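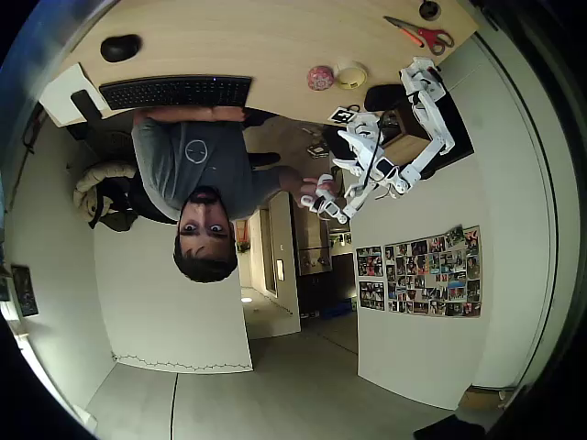

I've had the Prendville desk for almost a year now (it showed up last March, in two very heavy boxes) and I keep getting asked whether it's worth the money, so fine, time to write it all down. Short version: I like it a lot, I'd buy it again, and there are a couple of things I'd complain about to anybody who'd listen.

First, the top. I got the pale oak finish and I'm so glad I didn't go for the walnut, which looked great on the website and kind of gloomy in the store. The light oak makes a small room feel less like a cave. It doesn't show dust much either! It does show coffee. I left a mug out overnight in the first month and there's a faint ring that I've been covering up with paperwork ever since. Use a coaster, or oil it before you move in, which the leaflet tells you to do and I skipped.

Assembly took me an entire evening. The instructions are all drawings, no words, and step 2 has you bolt on a crossbar that you then have to loosen again to get the legs square. Why not just say leave it loose? The bolts themselves are good, though, nice and chunky, and nothing has worked its way out since. You do need a second person to flip it over when you're done. I tried it alone, got it halfway, and had to stand there holding it while I thought about my choices.

Size is where it really wins for me. My last desk was a skinny little Kandico thing where the keyboard and a notebook were fighting for the same spot. Now the keyboard and mouse can live where they live, I can leave a sheet of paper lying next to them, and the scissors and tape just stay out all the time. I know some people want a clear desk. I want to be able to grab the scissors.

The round black grommet is toward the back, and I have mixed feelings. It looks neat and it sits flush, so nothing catches on it. But there's only one, and if your outlet is on the other side of the room from where they decided to put the hole, you'll end up like me with cables going down the wall anyway. I bought a Melis cable tray to stick underneath and it helped for a while, then the adhesive gave up. Screw-in tray next time.

Is it sturdy? Yes, very. I'm a leaner, I put my whole forearm on the edge when I'm reading and it doesn't dip or creak. I also type like I'm mad at somebody and the monitor on my old desk used to shiver the entire time. None of that here. The edge is a bit sharper than I'd like, and in a T-shirt you do feel it after a long afternoon, so if you wear short sleeves year-round maybe run some fine sandpaper along it. I did the front with 100 grit, which was too rough, and had to go back over it with something gentler.

What I'd change: a second grommet, a softer front edge, and a drawer. There's no drawer at all. They sell one separately and it costs more than I think a drawer should, so my pens are in a mug.

I looked at the Zendix sit-stand one too before buying. Cool desk, but the motor was loud in the showroom, and I know myself, I'd stand up at it for a week and then never again. I put the difference toward a better chair. My puffy coat hangs on the back of it all winter, so I guess the coat got a better chair too.

Four stars from me. It'd be five with the drawer.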